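# Boxes, string, tissue: an hour with the packer at Vollunus

Notes typed up 2022-04-30, quotes as close as I could get them. She asked me to leave her name off. Fine.
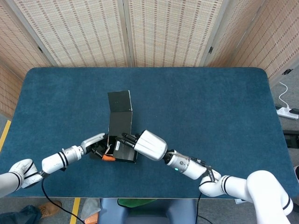

## The black box

Black card, comes folded. One tall flap at the back that wants to stand straight up, white line along the top rim. Small white label on the front. She has opinions about all of it.

"People think the box is the easy part," she says. "The box is most of my day."

Vollunus sells candles and small bowls out of a unit in Olasbridge. The boxes come from Loneo, 138 to a carton, stacked flat. They switched to black in February. Before that it was plain brown, and she misses the brown.

"Brown forgives you. Black shows every thumb. You pinch a corner too hard and there's a pale crease, and then what - you can't color it in. I tried. With a marker. Don't."

So how do you fold one without marking it? She puts down her coffee and does it in the air for me, no box. Sides first. Hold low on the body, one hand each side, let the tall flap stay up untill the very end.

"Everybody goes for the flap. Leave the flap alone. It's tall, it's in your way, you want to push it down. Get the body square first, then it folds over like it should."

## On tables

She likes a table with nothing sharp about it. Rounded corners, smooth top, and a color that isn't black.

"Black box on a dark bench, you lose the edges. On that blue-green you can see what you're doing. I worked two years on a gray one and I had headaches."

Is that really from the table? She shrugs. Maybe the lights.

## String

White string, loose ends everywhere. On her sleeve while we talk. She'd rather use tape but the shop wants string, customers keep it apparently.

"It gets under things. You close the box and there's an end hanging out the side. Open it, tuck it, close it again. That's a crease, probably."

And orange? Orange she likes. A bit of orange against the black looks good, she says, even when it's poking out of a corner where it shouldn't.

## Busy weeks

The biggest order so far was 327 boxes, for a hotel she calls Chuang, like it's a person. "Chuang wanted the labels dead center. I put mine by eye." Did they send any back? "59. For labels!" She laughs, but not a lot.

They redid all 59 in an afternoon. She peeled the labels off with a hair dryer and a fingernail, which works if your patient, and put them back on with a paper guide. She still has the guide. She doesn't use it.

I ask what she does with the spoiled boxes. Takes them home, flat. Buttons in one, batteries in another, a whole shelf of chargers.

"My sister says it looks like a very sad gift shop."

Then the phone goes, a courier at the wrong door, and she's off down the hall with the tape gun still in her hand.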